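## 7.4 Clearing an over-grip fault on a soft item (code 1562)

Code 1562 is raised when the measured finger gap falls below the taught gap for the item in hand. On the Pemasari two-arm table cell it is most often logged during the sandwich task. The controller holds both arms in position and keeps the motors powered.

**CAUTION:** A held arm is still a live arm. Keep hands and face away from both grippers until step 3 is complete. The arm that did not raise the fault can also move on reset.

1. Press HOLD on the pendant. Do not press RESET.
2. Note which arm raised the code. The log lists arms as L and R from the robot's side of the table.
3. Switch the cell to MANUAL and set the speed limit to 4 percent.
4. Check the finger position against the bread and the plate. Look for fingers pressed into the top slice, and for finger contact with the plate rim. 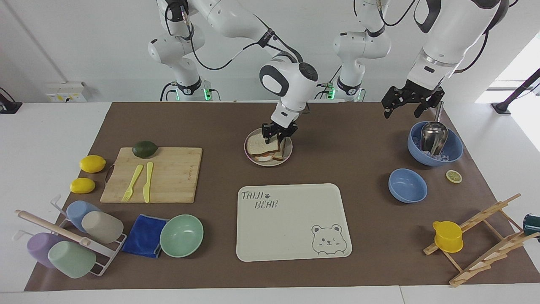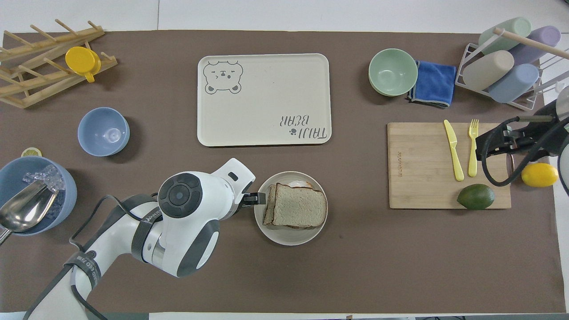
*Figure 7-3. Gripper at the plate. First view: fingers pressing into the top slice. Second view: gripper touching the plate edge.*

5. If the fingers are in the bread, open the gripper in 2 mm steps until the item is free. Do not raise the wrist first. Raising a closed gripper can drag the plate off its taught position.
6. If the gripper is touching the plate, jog it straight up until it clears the rim, then open.
7. Jog the other arm to its park pose. Check for items under its fingers before moving it.
8. Replace the bread. Used slices keep the finger marks and will give a false gap reading on the next cycle.
9. Run GRIP ZERO on both arms with the fingers empty.
10. Return to AUTO and press RESET.

**NOTE:** Plate height is stored per plate. After a plate is swapped for one of a different type, re-teach the height before step 10. The Flellovach task file does not do this on load.

### 7.4.1 Repeat faults

If the code returns within 18 cycles, stop the task and check the following:

- Grip force setting. The value for bread must come from the soft item table in Appendix C.
- Finger pads. Replace as a pair.
- Cable slack at the wrist. A tight loop pulls the gripper off vertical and one finger lands early.

Do not raise the fault threshold to keep a run going. Threshold changes need sign-off from Sabina Tóth at Skadance.

Revision note, Mon 18 March: step 5 rewritten after a plate was pulled across the mat during recovery. Reported by F. Rosales.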